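How Old Buildings Are Looked After
A guide for young readers from the Barnley Buildings Service

Every town has buildings that are older than anyone who lives there. Some are grand, such as a town hall or a church. Others are quite ordinary: a row of cottages, a school, a shop with rooms above it. This guide explains how people decide which old buildings should be protected, and what happens to a building once it has been.

What does "protected" mean?

A protected building is one that may not be knocked down or greatly changed without permission. The owner may still live in it, work in it or sell it. They may paint a bedroom or put up a shelf. If they wish to take out an old staircase, however, or replace all the windows, they must first ask.

Protection does not mean that a building must stay exactly as it is for ever. Buildings have always changed. A stable may become a garage, and a chapel may become a library. The people who give permission look at each change and ask whether the important parts of the building will still be there afterwards.

Which buildings are chosen?

Age matters a good deal. In Barnley there are 74 protected buildings, and most of them are more than 100 years old. The oldest is the Manole mill, beside the river, which has stood for 300 years.

Age is only one of the things considered. A building may be chosen for the way it was made, for example if the bricks are laid in an unusual pattern. It may be chosen for something that took place there. It may also be chosen as the last of its kind in the area, even if it is rather plain. The Kindden bus shelter was built when your great-grandparents may have been children, and it is protected because all the others like it have gone.

Who decides?

Anyone may suggest a building, including a child. The suggestion is made in writing. It should say where the building is, what is known about its past, and why the writer believes it should be kept.
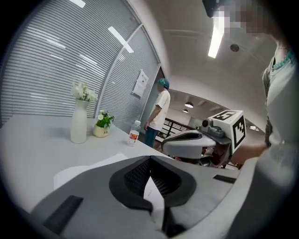 A building officer then visits. The officer walks around the outside, goes inside if the owner agrees, and writes a report. Measurements are taken and drawings are made. Old maps are checked to see when the building first appears on them, as this can show that it is older or younger than people had supposed.

The report is read by a panel of six people. Some know about building and some know about local history. The owner is invited to give their view, and so are the neighbours. After this the panel votes.

If the panel agrees, the building is added to the list. If it does not, the person who made the suggestion receives a letter giving the reasons. They may try again if they find out something new.

What do the experts look for?

Catinca Matei is the senior building officer for Barnley. When she visits a house for the first time, she begins with the roof. A steep roof may once have been covered in thatch, which is made of straw or reeds. Thatch needs a steep slope so that the rain runs off quickly. If the same roof now has slates, she knows that somebody changed it.

She then looks at the windows. Large sheets of glass were once difficult and costly to make, so many old windows are made up of small panes. A window that has been blocked up with brick can often be seen from the street, and it shows that the rooms inside may have been arranged differently in the past.

Walls can be read in the same way. A straight line running down a wall, where the bricks on each side do not join, usually means that one part was built later than the other. Builders call this a straight joint. There may be one on your own street.

How is an old building repaired?

The general rule is to mend what is there before replacing it. If the bottom of a wooden door has rotted, a carpenter can cut away the bad part and fit a new piece. The rest of the door is kept.

Materials are important too. Many old walls were built with lime mortar, a soft mixture that holds the bricks together and lets damp pass out through it. Modern cement is much harder. If it is used on an old wall, damp can become trapped, and the faces of the bricks may crumble. A good builder will find out what was used before and use the same again.

Repairs to the Lolano almshouses, which were small homes for older people, were carried out in this manner. The work began in June with the chimneys - always a sensible place to start, as they take the worst of the weather - and moved down to the walls and doors. Each roof slate that could be used again was cleaned and put back.
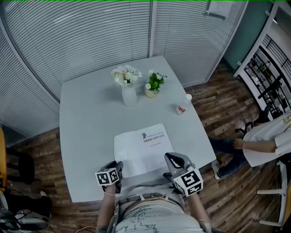 Why are some buildings lost?

Not every old building can be saved. Fire and flood cause great damage, and so does simple neglect. A blocked gutter costs very little to clear. Left for years, it lets water run down the wall and into the timbers, and the repair may then cost more than the owner can pay.

At other times the land is needed for something else, such as a hospital or a road. The panel must then weigh one good thing against another. When a building does have to come down, it is measured and photographed first, and the records are kept in the town archive where anyone may ask to see them.

Words to know

Archive: a place where old papers, maps and photographs are kept safely.

Lime mortar: a soft mixture of lime, sand and water used between bricks or stones.

Panel: a group of people chosen to make a decision together.

Straight joint: a line in a wall where newer building work meets older work.

Thatch: a roof covering made from straw or reeds.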